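The Long Table Gets a Reprieve

Those of you who come to the Fleden workshop only for the coffee may have missed the debate that has occupied the rest of us since the spring, namely whether the big wooden table should be sanded, oiled, replaced, or left to get on with its life. I am pleased to report that we have reached a decision. It took 4 meetings, one of which was mostly spent looking for the minutes of the previous one.

The case for replacement was put by Quang Vương, who had a quote from Mahama for a new top at $900, delivery extra, and who passed around a sample square so smooth that a pencil rolled off it twice while he was talking. The case for doing nothing was put by me. I felt I had the easier brief, having done nothing about the table for years and built up some experience.

Beca Foulkes then crawled underneath with a flashlight and came back up with the news that the frame is perfectly sound. The wobble we have all been blaming on the table belongs to the floor. Somebody long ago had folded a seed packet under the far leg, and we have been adding to it ever since. Beca has taken out the whole wad and cut a proper wedge. Please leave the wedge alone. It looks like scrap, and it has already been tidied away once.

So the planks stay. They will get a light sanding in December and two coats of oil, and the room will be closed for 3 days while it cures and while everyone complains about the smell. The total, with sandpaper, comes to $419 less than the Mahama quote, and I would like it noted that I did the subtraction myself.

The sore point was the dark strip. Quang would like it bleached to match the others. Chenxi Deng, who has been lining up her work against it for as long as I have known her, said she would sooner we bleached Quang. It was put to a show of hands and the strip won comfortably. 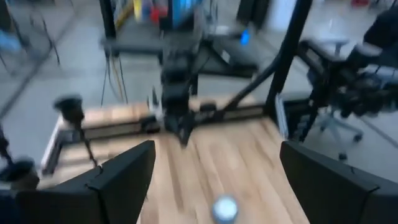 The table before sanding, dark strip and all.

A few requests before the work starts. Anything left on the table or clamped to it needs to have a name on it by the end of November, or it goes into the blue crate by the door. The blue crate is not a storage system, whatever some of you have come to believe. Small round items of uncertain purpose should be claimed early, as we have a jar full of those already and the jar is not getting any bigger.

If you can spare a morning with a sanding block, tell Beca. If you have opinions about oil versus wax, tell Quang, who has asked to hear them all, and who may be regretting it by the time you read this.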